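3.2 Object set and surfaces

The Kekuvine set was put together to cover the sorts of small and mid-sized objects that people keep on shelves, in drawers and in the corners of rooms. It holds 368 objects, bought second-hand or donated, and excludes anything sold as a laboratory standard. Toys and sports goods form the largest group. They were favoured for two reasons: they vary widely in stiffness for their size, and their finishes range from matt foam to high gloss, often within a single item.

Each object was entered once in the Ristidura catalogue under four headings – outer shape, main material, surface finish and printed matter. Where two materials met on the outside of an object, both were recorded and the larger by area was taken as the main one. Printed matter was noted as present or absent; its wording was copied only where it could be read in full. Part words were left blank, a rule adopted after the December trial, in which two raters had completed the same worn label in different ways.

Surface finish proved the hardest heading to apply. Fedoruk's scale has five steps from matt to mirror and assumes a flat sample under even light. Curved objects seldom meet that condition. A glossy ball carries highlights that move with the viewpoint, and a metallic coating over foam shows creases which can be mistaken for print. Raters were therefore told to judge the finish from the least curved part of the object and to ignore any area in glare.

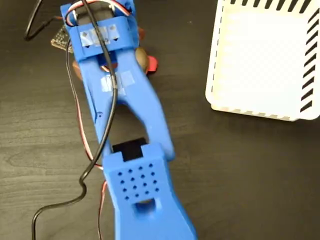
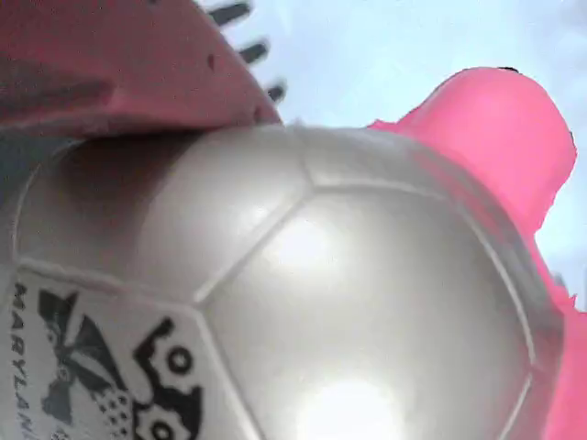
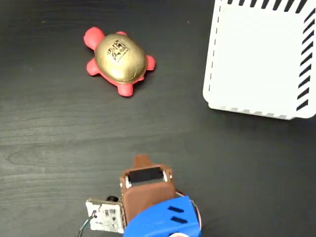
Figure 4. Views from one session. Centre: a white soccer ball with recessed seams and a printed panel. Last: a turtle squeeze toy with a gold shell and red body, on a dark wood-grained tabletop.

Finish was scored by two raters working apart. Of the 1,226 scores collected, those that differed by one step were averaged, and those that differed by more were sent back for a second reading. Most of the returned cases were objects with a coated part and an uncoated part, for which the raters had chosen different areas. The written guidance was then changed to name the area to be scored, and the affected objects were scored again from the start.

Squeeze toys needed separate treatment under outer shape. Foam recovers slowly after being pressed, so its outline depends on how recently it was handled. Each foam object was left alone for 30 minutes before its shape was recorded. Inflated objects were brought to a firm state by hand – no gauge was used – and were checked again at the close of the session. Stiffness was not entered in the catalogue and is taken up in Section 4.

Dark surfaces were kept for the main sessions because pale objects stand out well against them. The drawback is that dark edges and shadows merge with the grain, and outlines traced in those areas were less consistent between raters. A pale Bemov mat was tried as an alternative and gave the opposite fault with white objects. Both surfaces are retained in the catalogue, and the surface used is stated for each of the 3,000 views.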